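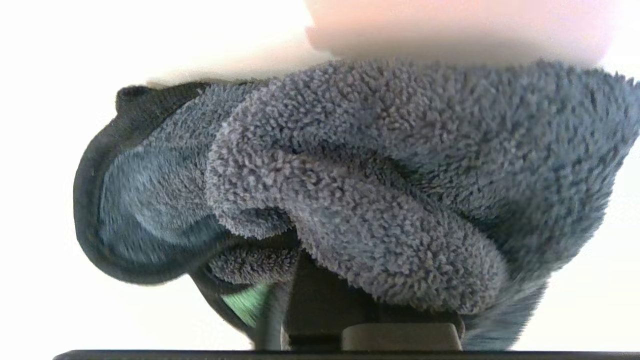

Perihan Oral had told me on the phone that a good microfiber cloth ought to outlast the bucket, and when I repeated this to Berkay Sönmez he laughed and put down his coffee.

"Well, she's right, if you wash them properly," he said. He has cleaned houses around Hunley for years -- mostly kitchens, which he likes best -- and he keeps his cloths sorted by color, the blue-gray ones for dusting and nothing else. "No fabric softener, ever! It coats the little loops and then you're just pushing crumbs from one end of the shelf to the other."

I asked how many he owned. He thought there might be around 500, counting the ones in the van, and went off to check the dryer.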